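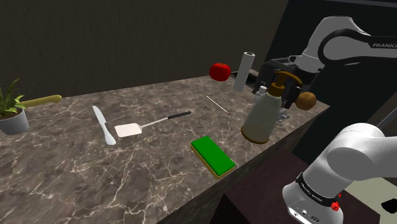
Emiko Kinoshita had been talking for maybe ten minutes before I got to ask the thing I'd driven out to ask, which was whether any of this works in a kitchen. A kitchen with a floor, I meant, and a sink that drips.

"Define works," she said.

Kinoshita runs the household group at Pridon, and it was her name on the open day invitation. The company had set out folding chairs, two big screens and a coffee urn. The program promised "a morning with the home assistant of the near future." The morning started at ten with a simulated kitchen on the left-hand screen, and by eleven we were still looking at it.

She didn't seem embarrassed by this. "We do most of our work in there," she said. "It's where the arm gets to be wrong 300 times before lunch. I can't be wrong 300 times in a real kitchen. Somebody has to sweep up."

I said that sounded reasonable, and also like something you'd say if the real kitchen wasn't going well.

She laughed at that and didn't answer it.

What Pridon is selling, or will be selling if things go to plan, is a piece of software called Urnance. You give it a typed instruction and it tells a robot arm how to carry it out. The arm itself they buy in. The instruction on the day was to move one thing on a counter without disturbing the others, and Kinoshita thinks people underrate how hard that is.

"Everybody wants to see it cook," she said. "They want an omelet. I'd be happy if it could put the sponge by the sink every time and leave the tomato where it was."

Every time is the part I wanted to talk about. The handout gave a figure of 1747 completed tasks, in bold, with nothing next to it. I asked her how many were attempted.

"That's a fair question."

I waited.

"I don't have the number with me. It's more than that, obviously. I didn't write the handout." She turned it over as if there might be something useful on the back. There was a map to the parking lot. "I'd have put both numbers. I've said so."

To whom, she wouldn't say. I wrote to the press contact afterward and got a friendly reply that repeated the first number.

My other problem with the demonstration was the counter. It was stone, heavily veined, with a potted plant at one end and a pump bottle up near the front edge, and it was cleaner than any counter I've owned. There was a sponge on it, green on top and yellow underneath, which looked as if it had never met a pan. I told Kinoshita that my own counter had mail on it, a phone charger, half an onion in plastic wrap and a ring from a coffee mug that dates from January.

"We can add mail," she said.

"Can you add the onion?"

"The onion, yes. The plastic wrap, no. Plastic wrap is terrible." She got more animated here than at any other point in the morning. Thin, see-through, soft things are hard to simulate, she said, and hard for cameras too, and the two kinds of hard don't match, so what you learn from one may not help with the other. "Anything that folds and anything you can see through. If you want to write something mean about us, write about plastic wrap."

She was good on this. I wished the presentation had been given by the person I was talking to. The one on stage came from Menetti, the design studio Pridon hired to put the day together, and he used the word "effortless" so often that the man beside me began marking it on his program.

I asked about the knife. There was one lying out among the other utensils, and I wanted to know if the arm was ever told to pick it up.

"In simulation we let it pick up whatever it likes," she said. "In the lab, no knives. That's my rule, and I'd be surprised if it changed while I'm there." Then why put one on the counter? "It needs to learn to go around it. People leave knives out. You do too, I bet."

I do.

The real arm was in the next building. We were taken over in groups and stood behind a yellow line while it lifted a plastic cup from a bench, set it down again, and then did the same with a second cup. It was slow and it was fine. For the third try someone in our group asked if they could move the cup a little to the left. The engineer looked at Kinoshita, who nodded. The arm went out, stopped short and stayed there. After a while he pressed a button and it folded itself back up.

"Lighting," he said.

Kinoshita didn't back him up. "Might be the lighting," she told me on the walk back. "I'd want to look at the log before I blamed a lamp. We say lighting a lot."

Pridon has a competitor, Bodnár, that has been announcing a home trial for as long as I've been covering this stuff. I asked if Pridon planned one of its own. She said three households, all of them employees, and no date. Was hers one of the three?

"No."

Why not?

"I have a four-year-old," she said, "and I've seen the log."

She asked me to keep that in, and to add that she thinks the work is worth doing. I've no doubt she does. I asked her what it would take for her to put one in her own kitchen, and she thought about it long enough that the coffee urn got wheeled past us on its way out. A year of boring results, she said, in somebody else's house, with both numbers printed.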